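The Pillow Question
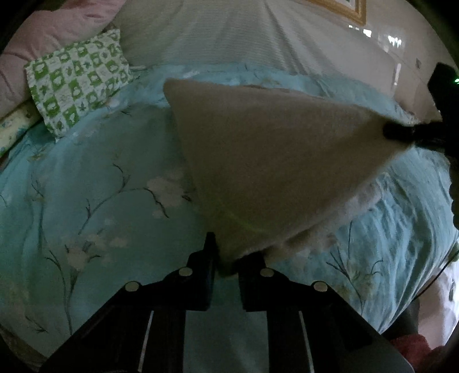
One

Rafail Kyriakidis had been making beds for money since he was nineteen, first in a seaside hotel and then in a bigger one, and he had opinions about pillows. He had been hired by Nolari to sit in a chair and share them.

"We want your honest reaction," said the woman from the company. Her name badge said Zamfir, and he never learned if that was her first name or her last.

"You want me to say it's good," Rafail said.

"We'd like that too."

The bed was the kind you find in a real house, and he gave them credit for it. Blue duvet with branches and white blossoms on it. A pink quilted thing bunched up at the head. A small green and white checkered pillow, lying crooked. He had cleaned rooms like this in December, when families came for a week and brought half the nursery with them.

The big pillow was beige and fuzzy, and the machine had it by one corner.

"There," said Zamfir. "It's got it."

"It's got a corner," Rafail said.

He watched the pillow hang there at a slant over the duvet. The jaw had squeezed the cloth into a hard little point, the way a child holds a wet sock. The other gripper stood below with its two black fingers up. It looked like it was waiting to be told something.

"What's the second hand doing?" he asked.

"Planning."

"I never planned a pillow in my life."

Zamfir wrote this down.

Two

They broke for coffee at the end of the hall. The man who had written the software came out to join them, carrying a mug that said Wimirix, the last place he had worked. He was friendly and very tired. He told Rafail that the trouble with pillows was that they had no shape. A box was a box from any side. You could teach a machine a box in an afternoon. A pillow was a different thing every time you looked at it.

"So is a box, when somebody's kid sat on it," said Rafail.

"We don't do those boxes."

"Who gets them?"

The man drank his coffee. "The warehouse has people for that," he said.

Rafail asked how much one of these would cost a hotel. The man said it wouldn't be sold, it would be rented, $600 a month to start, and the price would come down. Rafail asked who would put the duvet on. The man said that was in the next release. Rafail asked about hair in the sink, and the man laughed, and then saw that it was a real question.

"How long do you get for a room?" the man asked.

"Depends how they leave it. The bed is two minutes. If I take longer than that somebody comes to see if I died."

"Two minutes for the whole bed?"

"Sheets on, pillows plumped, corners done. I'm not fast. My cousin is fast."

The man looked down the hall toward the room, and for a while he didn't talk.

Three

In the afternoon they ran it again. Zamfir had a script for this part, and she read from it in a bright voice, as if there were more people in the room. Within 60 months, she read, the average home would hand over its bed, its laundry and its dishes.

"Hand over to who?" said Rafail.

"To Uvico. That's the product name."

"And who picks up Uvico when it falls over?"

She put the script down on her knee. She had been decent to him all day, and he felt a bit sorry — but they were paying him for a reaction, and he only had the one.

"Can I say something about the pillow?" he said.

"Please."

"You don't take it by the corner. You take it by the corner, the stuffing goes down to the other end and you have to beat it back up. You get your arm under. You sort of hug it. Then when you put it down you're already giving it a shake, so that's one job and you've done two."

"Arm under," said Zamfir, writing.

"It hasn't got an arm."

"It has something like an arm."

"Then it hasn't got a hug," said Rafail, and was embarrassed, and asked what time the bus went.

Four

They sent him a letter, dated 6 Mar 2021, thanking him for his valuable input. With it was a form asking him to rate the bed-making of the system from one to seven. He read it at the kitchen table with his shoes off. His cousin wanted to know what a seven was supposed to be.

"Me, I guess," he said.

"You're a five."

He wrote a two. Then he thought about the software man, who had stood by the bed at the end of the day, when they were all putting on their coats, with one arm pushed under the beige pillow up to the elbow, lifting it and setting it down again. He hadn't been bad. He needed to loosen his shoulder.

Under Comments, Rafail wrote that the coffee was good and that they should hire the man with the mug to make the beds. He put the form in the envelope and went to find a stamp.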